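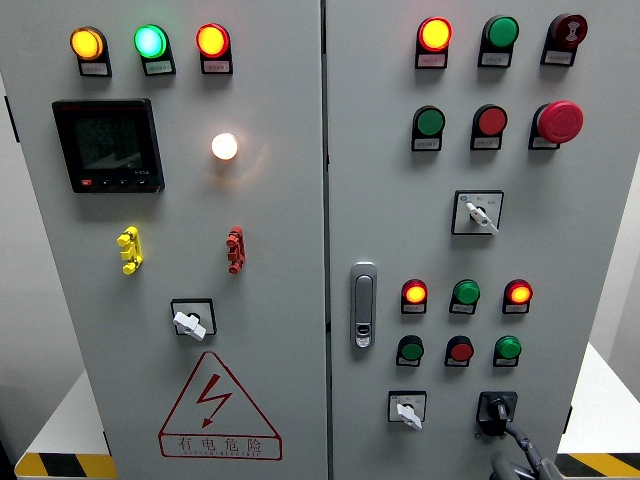

School suspensions are the thing people email me about most, and the first email is nearly always written late at night by a parent who has just gotten The Phone Call. I've been there (twice, same kid, he's fine now and thinks this page is hilarious). What I remember is sitting at the kitchen table with the Vostby district handbook, trying to figure out what a "Level 2 incident with Level 3 factors" was supposed to be. It felt a lot like looking at that gray cabinet with its amber light and its green light and its red-rimmed one, each with a tiny label under it that I couldn't read. So I wrote down what I learned, and then I kept adding to it as other families wrote in. I'm not a lawyer. I'm a mom who has sat through a lot of meetings.

Last updated 12 Jun 2025

The school just called. What do I do first?

Get a pen. Ask who is calling, what they say your child did, when it happened, and how many days the suspension is. Then ask what time you need to be there. You don't have to argue on the phone and you don't have to agree to anything either. I said "well, that sounds like him" on my first call and I heard it read back to me at the meeting. Don't do that!

After you hang up, send a short email saying what you were told and asking for the written notice. Mine was four lines long. It's boring and it's the most useful thing I did all week.

Do they have to tell me in writing?

In our district, yes, and in most places I've heard from there's some kind of letter. What goes in it varies a lot from state to state, so look at your own student code of conduct before you quote mine at anybody. The Vostby letter is supposed to name the rule that was broken, give the dates, and tell you how to appeal. If yours only says "disruptive behavior," write back and ask which section of the code they mean and what happened, in plain words.

Does my child get to tell their side?

They should, and preferably before the decision is made. In real life it's often a two-minute chat in a hallway with an assistant principal who has eleven other things going on. Ask when that conversation took place and who was in the room. If your kid freezes up when adults ask them questions (mine goes totally silent and it looks like guilt), say so, and ask if they can write it down with you at home. I had my son do it the same evening, before he'd talked it over with his friends and the story got all smoothed out.

What's the difference between a suspension and an expulsion?

A short suspension is usually a matter of days and the principal can decide it. A long suspension goes on past a cutoff, ten school days where I live, and there's a hearing. Expulsion is the big one, where the child is out of the school for a term or a year, or longer. People use the words loosely, and that includes people who work in the office, so check the letter. I had a dad write to me in a panic about an expulsion that was a day and a half of in-school suspension.

What is in-school suspension, anyway?

Your child comes to school and sits in a different room, with an adult, doing work. At our middle school it's Room 141, and the kids just call it "141," as in "she got 141 for the vaping thing." Some of these rooms are pretty good. Some are a worksheet and a clock. Ask who staffs it and whether the regular teachers send work down, and ask if your child's support services carry on in there.

Can they still do their schoolwork at home?

Ask for it on day one, in writing, from every teacher. In Vostby, most of it gets posted on Citar, our homework portal, but the portal locked my son out the minute he was marked suspended and it took three days and a very patient secretary to undo it. Check the login right away. Ask about makeup tests too — that's the part that gets forgotten, and a zero on a unit test does more damage to a grade than a week of missing worksheets.

My child has an IEP or a 504 plan. Is it different?

Yes, it is, and please don't rely on me for this one. There are extra protections for students with disabilities when removals add up, including a meeting to look at whether the behavior was connected to the disability. Keep your own tally of the days. Include the times they call and say "could you just come get him early today," which may not be showing up anywhere as a suspension. Mairéad Gilmartin was a special education aide for years before she started helping families with these meetings, and the first thing she asked me for was my calendar. I didn't have one. I had to rebuild October from text messages.

What if the police are involved?

Then talk to a lawyer before your child talks to anyone else, and I mean that. The school process and the court process are separate and they run on different clocks, and something said in one can turn up in the other. You can be polite about it. "We'd like to get advice before he answers questions" is a full sentence and you can repeat it as often as you need to. Most public defender offices and a lot of legal aid groups will at least point you to someone.

How do I appeal?

Look for the deadline first. Ours was five school days, which sounds like plenty until you lose two of them waiting for a call back. The appeal letter can be short. Say what decision you're appealing, say why, and say what you'd like instead. "Instead" matters more than I expected. Consuelo Espinoza, whose daughter was suspended for a fight she says she was trying to get out of, asked for the record to be changed to a warning and for the girls' lockers to be moved apart. She got the lockers in a day. The record took until spring.

Attach things if you have them: your child's written account, the names of other kids who were there, the emails. Keep copies of all of it.

Will colleges see this?

Maybe. Some applications ask about discipline and some don't, and some high schools answer those questions while others have a policy of leaving them blank. Ask the counselor what your school sends out. Do it by email so you have the answer. If it was a short suspension in seventh grade, I would sleep fine.

How much does a lawyer cost for something like this?

I paid $75 for a half-hour consult and it was worth it, mostly to hear somebody calm tell me which parts of my worrying I could drop. A family I know spent almost $2000 on a long-term suspension hearing. For a three-day suspension I personally wouldn't hire anyone, but if the word "expulsion" or "charges" is on the table I'd start calling that afternoon.

Should I punish my kid at home too?

Oh boy. I get this one a lot and I've gone back and forth. The first time I took away everything with a screen, and he spent three days staring at the dog. The second time we set it up like a school day — up at seven, work until noon, help around the house after lunch, no friends over. That went better for both of us. You know your own kid.

What about the day they go back?

Ask for a short meeting that morning, even ten minutes. Find out if there's another student they need to stay away from and who they should go to if something starts up again. And let your child hear the answer directly, from the adult, with you sitting there. My son had been dreading first period so badly he couldn't eat breakfast, and then his science teacher handed him a lab sheet and said "you're with Efraín's group," and off he went.

Can I send you my letter to look at?

You can! I'll read it and tell you if it makes sense to a tired parent. I can't give legal advice and I can't come to your meeting, and it may take me a week or so to answer. Please take out other children's names before you send it.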